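Bench notebook, Drarnville workshop
Mar 22, 2026
Open day, sorting bench

Writing this up the same evening while I still have it straight. Visitors were from the Brudville tech club plus a few people from Lisov who had asked to see the Pascual sorting demo before they decide on anything. 19 on the sign-in sheet. Fitriani did the door and the coffee, Ridwan and I ran the bench, Endang floated and took questions.

Setup

Same layout as the practice session. Tray at the back with the black mat in it, red-rimmed dish and blue-rimmed dish side by side, cubes in the tray at the start. Arm power on, then the controller, then the laptop. Did it in the wrong order once and had to go around again, lost a few minutes before the doors opened.

Re-homed the arm twice. The first home was off at the wrist and I could see it when the finger came down over the tray, too far toward the back wall. Second home was fine. I want the home position written on the card that lives with the bench. At the moment it lives in Ridwan's head.

Speed set to the slow profile for the whole day. Farah asked if we could do one fast run at the end and I said no. I would say no again.

Room lights on, blinds down. We tried blinds up at practice and the tray rim threw a bright stripe that the vision didn't like. Down is dull for visitors but the detections hold.

Task as we told it to people: take the cubes out of the tray, red cubes to the red dish, blue cubes to the blue dish, stop when the tray is clear. Ridwan said it in one sentence at the start of each group and that was enough. At the last open day I gave a talk before anything moved and lost half of them to the coffee.

First group

Ran it from a full tray with people standing on the window side. Blue cubes went first, no trouble, then the reds. The arm takes them in whatever order scores highest, so each run looks a little different, and a couple of people noticed that without being told. One of the Lisov people wanted to know whether the order was programmed. Endang took that one.

Then the second group, and a request to show what it does with a cube in the wrong place. We have a mode for that. It checks the dishes as well as the tray and moves strays across. I had a red in with the blues for it, and this is the part people stayed longest for.
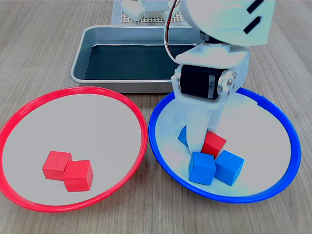
Stray cube runs

The stray case is harder than the tray case and it showed. In the tray the cubes have room between them. In a dish they end up against each other, and the finger has to get down beside the one it wants without shoving the neighbors. When blues are packed up against the red, the grasp planner spends a long time choosing an angle. Visitors took the pause for a crash. One man reached for the laptop to be helpful and Ridwan moved it away.

Things to write down from these runs:

The pause. Longest one I timed was 22 seconds. Needs something on the screen that says it is planning, even just a line of text. People are fine waiting if they know it is waiting.

Neighbor shove. On a few tries the finger pushed a blue out of the way on the descent. No harm done, it was still in the right dish, but one of the Brudville kids asked if it was cheating. Fair question. The scoring only looks at which dish a cube ends in, so by our rules it is allowed. I would like a second score for how much everything else moved.

Dishes too close. We had the rims practically touching. That makes the transfer short, good for the demo, but a cube dropped near the seam could roll either way. Try a hand's width between them next time and see if the success rate changes at all. Also makes it easier for people at the back to see which dish is which.

Missed grasp. Happened, not often. The arm comes up with nothing, notices, goes back down. It got more reaction than any of the clean picks. Anisa thinks we should leave one in on purpose. I am against staging it, they will turn up by themselves.

Wires. The bundle on the upper arm wants a better tie. It swings when the shoulder moves quickly and I don't like it near the wrist. Nothing caught today. Put a proper clip on before anyone runs the fast profile.

Questions from visitors, as near as I can remember them

Does it know what a cube is. Endang said it knows what these cubes look like on this bench under these lights and left it there. Good answer, I am going to use it.

What happens with a green one. We had no green one to hand. From practice with a bottle cap it leaves unknown things in the tray and finishes without them. Should have a few odd objects in a box next time so we can show it instead of talking about it.

How hard does it grip. Passed Farah's spare finger around and let them press it. That kept the younger ones busy through a whole run.

How many tries did it take to teach. 100 demonstrations for the tray task, done over two days by hand. The stray mode has fewer and it shows. Somebody from Lisov wrote that number down. I should send them the split between the two so they don't quote the one figure for both.

Can it pick up a pencil. No.

What does it cost. Fitriani gave them the parts sheet. The parts sheet is old, the servo price on it is wrong. Update before it goes out again.

Tape marks

We taped the bench this time so that things can go back where they were after people have leaned on it. It worked well enough that I want to keep it. Tape for the tray and for the dishes. Only complaint is that the tape we used is hard to see against the wood unless you get down low. Colored tape would be faster to line up to, but we would have to check that the vision doesn't take a bit of blue tape for something it should pick. Try it on a day with no visitors.

Someone put a cup down on the bench between runs and the tray had shifted by the time I looked. Back to the tape, restarted, no loss. Without the tape I would have been re-measuring with a dozen people watching.

Last group

Mostly Lisov, with a handful of the club who had come back around. Tray task only, they had asked for the plain version. Anisa stood at the far end and called out each color before the arm committed, mostly right. She is reading it off the wrist angle, she says. I can't see it.

I had them look at the end state with me before the reset: black mat clear, reds together in one dish, blues in the other. Then reset by hand and ran it again. I think it is worth doing that check out loud every time. People who have been watching the arm forget to look at the dishes, and the dishes are the result.
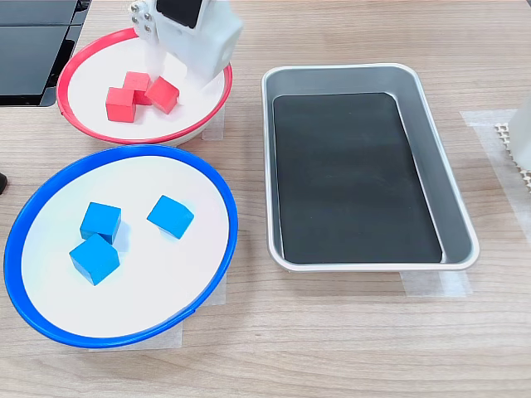
Farah Liem thought the demo undersold it. Sorting two colors looks like something you could do with a sensor and a flap, she said, and the Lisov people were polite but she could tell two of them were thinking exactly that. She would start with the stray cubes and skip the plain tray run, or else let a visitor scatter the cubes by hand so that it is plain nothing is in a fixed place.

I half agree. The scatter is easy and we should do it from now on, it costs nothing. Starting with the strays I am less sure of. If the first thing a group sees is a 22 second pause, we have lost them. Get the planning message on the screen first, then try her order with our own people watching.

Endang's view was that the groups were too big for the bench. Only the front row could see into the dishes. Either smaller groups or a screen on the wall.

Packing up

Arm parked, power off at the strip. Cubes back in the jar. Dishes wiped. Left the tape down.

One of the gripper screws was a little loose when I checked at the end. Tightened it. Don't know when it went, so treat the last group's runs with some caution if anyone goes through the logs. Logs are on the bench 3 laptop under the open day folder, all groups in one file. Ridwan will split them.

To do

Write home position on the card (me)
Planning message on screen (Ridwan)
Clip for the wire bundle (me, before any fast runs)
Box of odd objects, get a green cube (Farah)
Parts sheet, fix servo price (Fitriani)
Send Lisov the split of demonstrations, tray and stray (Endang)
Try colored tape with the vision running
Spacing test, dishes apart against dishes touching
Ask about a wall screen before the September visit

Coffee ran out before the last group. Get more.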